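About Davstead

Davstead trains people to guide and teach robot grippers in ordinary rooms, among ordinary belongings. Our programme is led by Melati Lumbantobing, and Roxana Husar is responsible for visits and demonstrations. Over the past year we have received nearly 300 visitors.

Our main open day is held each February. Guests are shown hand-held grippers at work on everyday goods, such as packets of snacks in an open box.
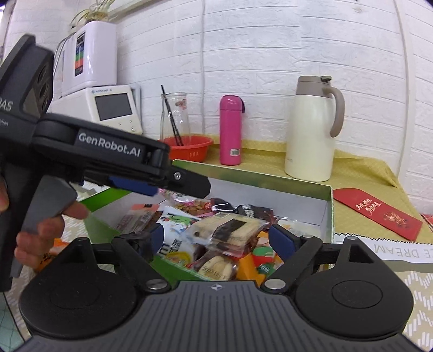 Each demonstration is followed by a period for questions, and visitors who wish to try a gripper themselves may do so under supervision. Sessions are kept small and the morning places are usually taken first. Schools and firms may also arrange a private visit through Roxana Husar's office.

Visitors are asked to report to reception in the Guzmán Building and to allow three hours for the full programme. The Sikgate entrance has step-free access. 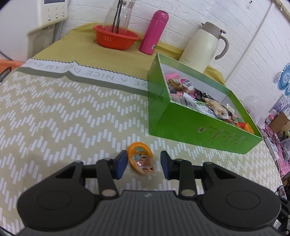
Open gripper with a small orange snack cup between its pads.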